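Sorting Offcuts by Length and Finish: Notes for Shop Members

Short stock costs the shop more handling time than any other material we keep. The points that follow summarize the storage changes Deepika Venkataraman and Dinesh Rai worked out over the winter at the Gowda building. 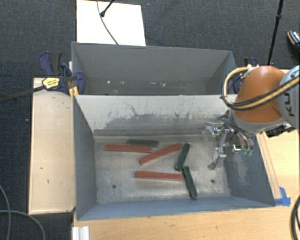

What goes in the short-stock bins

A piece qualifies as short stock if it is under 30 inches on its longest side and has at least two parallel faces. Anything longer goes back on the wall rack with the full boards. Anything with only one flat face goes to the kindling box by the loading door.

Painted and stained pieces are kept apart from bare wood. Finished surfaces clog sanding belts, and a coating of unknown age should not be run through the planer at all. If you do not know what a coating is, write "unknown" on the tag and leave it at that. Do not guess from the color.

Tagging

Each piece gets a paper tag with the species, the date it was cut and the initials of the member who left it. Use pencil. Ink fades under the bench lights and was unreadable on most of the tags Niamh Phelan pulled in October. Put the tag on the end grain, held by one staple. Staples in the face have already damaged the jointer knives once, and the replacement set came out of the blade fund.

Pieces without a tag are held for 60 days and then become free to anyone. Tagged pieces stay reserved until the end of the following quarter.

Moisture

Short pieces gain and lose moisture faster than long boards – most of the exchange happens through the end grain, and a short piece has proportionally more of it. Let stock sit in the bench room for a week before cutting joints in it. The pin meter is in the second drawer under the drill press. Take readings near the middle of the piece, away from the ends, and take them on a freshly cut face if you can spare the length.

Relative humidity in the bench room was 57 percent when Pavithra Reddy last logged it. That is higher than we want for furniture parts. The dehumidifier drains to the floor sink, so check that the hose is seated before you switch the unit on.

Cutting short pieces safely

Nothing under 12 inches goes through the planer. On the table saw, use the crosscut sled and the hold-down clamps. For repeat cuts, set the stop block on the sled fence and leave the rip fence out of the way entirely – a short piece trapped between blade and fence will kick back. Hinata Nomura has made a second sled for narrow stock, and it hangs to the left of the saw. It is set up for square cuts only. Please do not recut the kerf at an angle.

Dust and grit dull edges quickly, so brush off every piece before it goes near a blade. A stiff nylon brush is enough for most of it.

Bin space will be reviewed again after the summer session.

Silter Woodshop Newsletter | Contact: front desk, Gowda building | © 2022 Silter Woodshop | Back to top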